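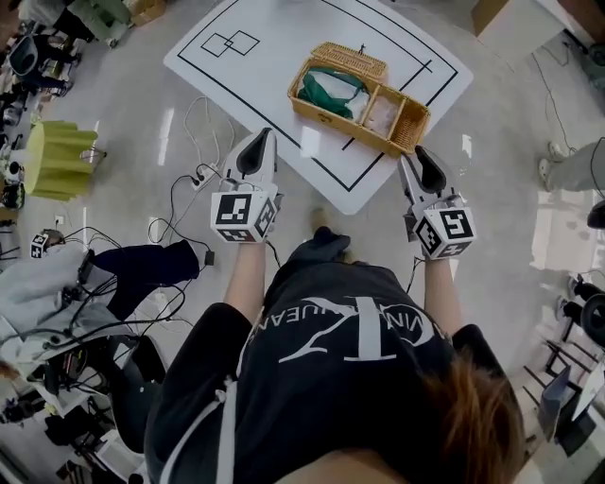
Eun-ji Woo objected, on reading a draft of this section, that a garment "worn out" in a survey answer may only be a garment its owner is tired of, and that the two should be coded apart. We have followed that advice here.

4.2 Reasons for giving up printed T-shirts

Respondents listed every printed T-shirt they had stopped wearing in the past year. The 200 people who returned the form listed 276 shirts. Figure 1 shows a black T-shirt with a large white print, the type most often described in the answers.

Fading of the cloth was the usual complaint with dark shirts. Cracked lettering came next, mostly where the shirt had been tumble dried. In 78 cases the owner reported no damage at all and gave a change of taste or size. These shirts are left out of the wear model in Section 5.

Shirts kept for sleeping or housework were counted as given up only if the owner no longer wore them outside the home. Noh uses a stricter rule, so our totals should not be set beside those directly.

Figure 1. Black T-shirt with a white logo and curved lettering.

Contact: Textile Use Group, Kander Institute
Last updated: 15 May 2025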